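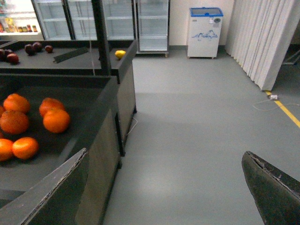 hitelitz
My detector loses objects when they are close to the gripper. It runs on the wrist camera and I trained it with 2000 images, 80 epochs. The oranges in the bin next to the left finger are the problem: the one that shows only a sliver at the left border gets no box, and the planner then believes that this side is free. Should I lower the confidence threshold?

brultow
No. You will get boxes on the finger edges, I had this in July. Mask the fingers first, they are always in the same pixels.

hitelitz
They are not the same when the gripper closes.

brultow
Then render the mask from the joint state.

irberg
I disagree that it is about the mask. A detector for single images will never be good with slivers. Keep a map in the base frame and let objects live there for 7 cycles after the last detection.

brultow
And if somebody takes the fruit away? Then you grasp air.

irberg
Grasping air is cheaper than hitting the bin wall.

hitelitz
I will try the map first. Is the Nazarenko tracker still maintained? Issue 636 is open and without answer.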